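Fliserura felt table cover, dark teal
Review by Prakash Pisharody, Sep 25, 2024

I bought this cover for our hobby table, where many small things are always lying. The size 22 was a little large for me, so I folded the extra under. The color is calm, and white things are easy to find on it.

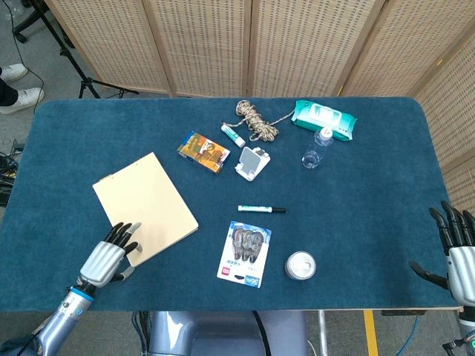 A marker or a glue stick does not roll so fast as on bare wood. Also my notebook stays where I put it. The weak point is dust, and short pieces of twine stick to the felt. I clean it with a brush every three days. For the price I would buy again, but I wish the seller Lacerda gave clearer washing instructions.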